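# Urnen Invocation Records

A collection of public-meeting invocations and the published reaction to them, maintained by the Cluvell Center for Civic Records. Release 2.

## Summary

The Urnen Invocation Records bring together the text of opening prayers, moments of reflection, and secular invocations delivered at county commission, city council, and school board meetings. Each is linked, where possible, to letters and opinion columns that local newspapers printed in response. The collection holds 3,136 items drawn from 92 governing bodies. Of these items, 711 are letters or columns; the remainder are invocations taken from minutes or from meeting transcripts.

The collection was prepared for researchers in political science, religious studies, and journalism who wish to examine how religious language is used by elected officials and invited speakers, and how residents respond when that language draws public attention. It does not take a position on whether invocations should be offered.

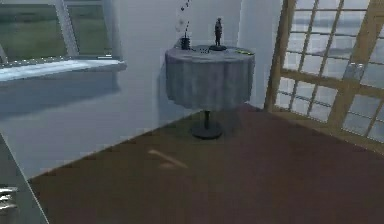

*Figure 1. Small round table with a gray tablecloth, near a lattice window.*

## Contents

The release is divided into four files.

| File | Contents |
|---|---|
| `invocations.csv` | Text and meeting details for each invocation |
| `responses.csv` | Letters and columns, with a link to the invocation concerned |
| `bodies.csv` | Name, type, and region of each governing body |
| `codes.csv` | Topic and tone codes assigned by readers |

All files are UTF-8 with a header row. Line breaks within a prayer are kept as `\n`. Empty fields are left blank and should not be read as zero or as "no."

### Main fields in `invocations.csv`

- `item_id`: permanent identifier. Identifiers withdrawn from Release 1 have not been reused.
- `body_id`: key to `bodies.csv`.
- `speaker_role`: one of `member`, `clergy`, `resident`, `staff`, `unknown`. An elected member who is also ordained is recorded as `member`, with `ordained` set to `yes`.
- `source_type`: `minutes` or `transcript`.
- `text_status`: `full`, `partial`, or `summary`. Many clerks record only that an invocation was given; such entries are excluded unless the minutes describe what was said.
- `named_deity`: `yes`, `no`, or `unclear`.
- `occasion`: free text, entered only when the speaker refers to an event such as a flood, a funeral, a visit by an officeholder, or an election.

### Main fields in `responses.csv`

- `response_id`: permanent identifier.
- `item_id`: the invocation to which the piece responds. A column that discusses more than one invocation appears once for each.
- `stance`: `supports`, `objects`, `mixed`, or `none`.
- `target`: whether the writer addresses the speaker, the governing body, the practice as a whole, or the news coverage itself.
- `reprint`: `yes` if the same piece ran in another paper.

## Collection

Governing bodies were selected from the Poltwood list of public meeting archives, maintained by the Center for its own reference. A body was eligible if its minutes were open to the public without charge and if it had opened at least one meeting with an invocation during the period covered. Bodies that had adopted a written invocation policy were included on the same terms as those that had not.

Minutes were copied in full and searched for the words *invocation*, *prayer*, *blessing*, *reflection*, and *moment of silence*. Silent moments with no spoken text were set aside. Transcripts were used only where the governing body had published them; staff did not transcribe recordings.

Newspaper pieces were located by searching each paper's archive for the name of the governing body together with the same terms. News reports are not included. The line between a report and a column is not always clear in small papers, and the label printed by the paper was followed in every case, even where a reader might reasonably disagree with it.

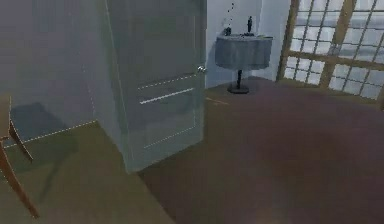
**POLTWOOD, November**

The following changes apply to Release 2. The field `ordained` has been added in answer to requests from users who found that the earlier scheme hid a common case: the pastor who holds a council seat and delivers the prayer in that capacity. The value `chaplain` has been removed from `speaker_role`, as clerks used the word for salaried staff, for visiting ministers, and for council members taking a turn, with no reliable way to tell them apart. Affected entries were recoded from the source, and those that could not be settled are marked `unknown`.

Two school districts merged during the period covered. They remain separate in `bodies.csv`, with the successor district given its own entry.

Response links have been checked again. Several columns had been tied to the invocation nearest in time when the writer was plainly discussing an earlier one. Users who reported stance counts from Release 1 are asked to run them again.

## Coding

Topic and tone codes were assigned by trained readers using the Chae coding guide, supplied with the release as `chae_guide.md`. Readers saw the text of an item without the name of the speaker or the governing body. Place names inside the text were left as they stood, so a reader familiar with a region may have recognized it.

Almost 1,000 items were coded independently by two readers. Disagreements were not averaged or removed. Both codes appear in `codes.csv`, and the field `settled` gives the value reached after discussion. Agreement was weakest on tone, particularly for prayers offered after a disaster, where some readers took an appeal for unity as neutral and others took it as a rebuke to critics of local government.

Irony in letters to the editor was also difficult to code. The guide instructs readers to code the position they believe the writer holds and to set `ironic` to `yes`. Automated stance tools tested on these letters should be expected to read some of them backward.
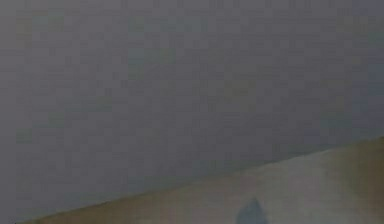 ## Source quality

Older minutes reached the Center as page scans, and their condition varies a great deal from one clerk's office to the next. Some offices supplied clean copies made from the bound volumes; others supplied files that had been compressed several times over. The worst of the latter look much like the gray wall in the picture, with slightly lighter and slightly darker square blocks spread over the surface and no crisp texture anywhere. No text was taken from pages in that state. Where a page could be read in part, the legible portion was typed by hand, `text_status` was set to `partial`, and missing words were marked `[illegible]`. Spelling in the source has been kept, including the spelling of speakers' names.

## Known limits

The collection should not be used to estimate how often invocations are given nationally. Bodies with searchable archives tend to serve larger populations, and small townships are thinly represented.

Published letters are a selected group. Editors choose which letters to print, shorten many of them, and in some papers limit how often one person may appear. A count of letters for or against a practice describes what was printed and should not be treated as a measure of local opinion. Comments posted below online articles were considered and left out, as few papers had kept them.

Minority faiths and secular speakers appear less often than Christian clergy, in keeping with the source minutes. The field `tradition` is completed only where the speaker or the minutes state it. Users should not infer a speaker's beliefs from vocabulary alone, and the Center does not accept corrections based on such inference.

## Privacy

Names of elected officials and of persons invited to speak are kept, as they appear in public minutes. Names of letter writers have been replaced with a code that is consistent within a single paper. Street addresses and telephone numbers have been removed. Prayers that mention a private individual's illness or bereavement have had the name replaced with `[person]`.

A person named in the records may ask for an entry to be reviewed. Requests are answered in writing, and any change is noted in the next release.

## Terms of use

Invocation texts taken from public minutes may be copied freely. Letters and columns remain the property of their writers or publishers and are supplied in extract for research only. They may be quoted briefly with the name of the newspaper. Redistribution of `responses.csv` requires written permission from the Center.

## Citation and contact

Please cite the collection as:

> Morelli, Lino, ed. *Urnen Invocation Records*, Release 2. Cluvell Center for Civic Records, Poltwood.

Corrections should give the `item_id` or `response_id`, the field in question, and a link to or copy of the source page. They may be addressed to Lino Morelli, Records Editor, at the Center.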